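**Month-end accruals: what threshold do other small finance teams use?**

Posted in: Close and reporting

I look after the books for a company with three entities: Mokholm (the trading company), Prellholm (property, two buildings) and a small holding company on top. There are two of us in finance, me full time and a part-time purchase ledger clerk who does mornings only.

Our month-end close takes nine working days. The directors want it down to five by the November close. I have been through the timetable and most of the delay is accruals. At the moment we accrue for everything that has been received and not invoiced, whatever the amount. Last month the accruals schedule had 116 lines on it. The smallest was £60 for window cleaning. Chasing the budget holders for these takes the best part of two days, and then the clerk spends another morning reversing them and matching the invoices when they arrive.

I want to bring in a minimum amount, below which we don't accrue and just take the cost when the invoice is posted. I had £2,000 in mind for Mokholm. What I don't know is:

- whether the same figure should apply to all three companies
- whether I need to agree it with the auditors first
- what to do at year end

We use Skasitz for the ledgers. It has an accruals module but it was never set up properly and we do it all on a spreadsheet with a journal upload.

I did suggest this to the previous finance manager a couple of years ago and was told that the auditors would not accept it. I never saw anything in writing.

**ledgerlines_kt**

---

**Encarnación Garrido**

You don't need the auditors' permission for monthly management accounts. They audit the annual accounts. Your monthly pack is for your directors, so it is the directors who need to be happy with it. I would still tell the audit manager what you are doing, in a short email, so that it doesn't come up as a surprise when they look at your controls.

On the amount, I would not use one figure for all three. £2,000 may be nothing in a trading company and quite a lot in a property company with two buildings and a handful of costs each month. Work it out like this:

1. Take the last twelve accruals schedules for each company.
2. Sort the lines by value.
3. Pick a trial figure and add up everything below it, month by month.
4. Look at how much that total moves from one month to the next.

Step 4 is the one people leave out. If you drop £9,000 of small accruals every month and it is always near £9,000, the effect on profit in any one month is small, as you are missing this month's but picking up last month's. If it swings between £3,000 and £15,000, your monthly result will jump about and you will spend the time you saved writing commentary on it.

When I did this at my last place we ended up with £1,255 for the main company. It was an odd number because it came straight out of the spreadsheet, and I wish I had rounded it. Budget holders asked me where it came from for years afterwards.

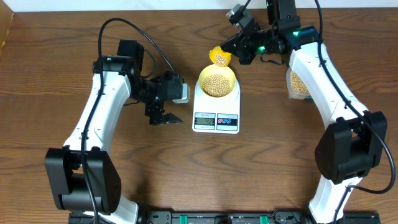
There are some things I would keep accruing whatever the size:

- rent, rates and insurance, if they aren't already on a prepayment schedule
- anything recharged between your three companies, or the intercompany balances won't agree
- anything that gets recharged to a customer or tenant
- payroll costs, including agency staff

The intercompany point matters for you. If Mokholm pays rent to Prellholm and one side accrues and the other doesn't, you will lose the two days you saved looking for the difference.

At year end, set a lower figure and do the full exercise once. You can ask the auditors what level they regard as trivial. They won't always give you their overall materiality but most will tell you the level below which they don't bother to report errors. Setting your year-end cut-off well under that gives you some room, because the small items you leave out add up. Show them the total of what was left out, even if it is only an estimate from invoices posted in the first few weeks after year end.

Write it all down. One page is enough: the figure for each company, the exceptions, who can change it, and when it gets looked at again. I suspect your previous finance manager was told something about the year-end accounts and took it to cover the monthly ones too.

---

**paperclip_dan**

Just go for 2000 across the board, we did and nothing happened. Life is too short. Also get the accruals module in Skasitz working, it will reverse them for you.

---

**Kashindye Accounts**

I'd be careful with the advice above about applying one figure to everything. The longer answer covers why.

On the software, I have set up the Skasitz module for a few clients and it is worth doing, but not in the middle of trying to shorten the close. It relies on purchase orders being raised with a realistic value and being receipted when the goods or services turn up. If your budget holders raise orders after the invoice has arrived (and plenty do) then the module has nothing to work from and you will be back on the spreadsheet. Check that first. Run a report of order date against invoice date for three months and see how many are the wrong way round.

If most are fine, set it up for Mokholm only and run it next to the spreadsheet for two months. Clear out old open orders before you switch it on. One client had orders several years old still sitting there as received and not invoiced, and the first run tried to accrue the lot.

If most are the wrong way round, leave the module alone for now and bring in the minimum amount on the spreadsheet.

A few other things that save time on accruals and cost nothing:

- Send budget holders a list of what you already expect, and ask them to tell you what is wrong or missing. A blank form gets ignored.
- Send it three working days before month end. By day two of the close they have moved on to something else.
- Give a time as well as a date for replies. We use 12 noon on the last working day.
- For regular bills such as electricity and phones, use a standard monthly amount and true it up each quarter.
- Keep the purchase ledger open for the old month for one day only.

I would also ask the directors what they want on day five. Some only want sales, margin and cash. You may be able to give them a short report then and the full pack with balance sheets a couple of days later.

---

**ledgerlines_kt**

Thanks all. I have run the twelve months for Mokholm and dropping everything under £2,000 takes out most of the lines. The total left out is fairly steady apart from the month we had the roof done, when there were a lot of small invoices from different trades. I haven't done Prellholm yet. It looks as if it will need to be a good deal lower.

I ran the order date report as well and more than half are raised after the invoice, so the module can wait.

One more thing if anyone is still reading. In the first month of the change, I will have last month's small accruals reversing and no new ones going in, so costs will look low. Do I just explain it in the commentary?

---

**Encarnación Garrido**

Yes. Put it on its own line in the commentary with the amount, so nobody takes it for a saving. If it is large enough to bother the directors, you could bring the limit in over two months, half the figure first and then the full one. I'd only do that if they asked. Try not to start it in the first or last month of your financial year.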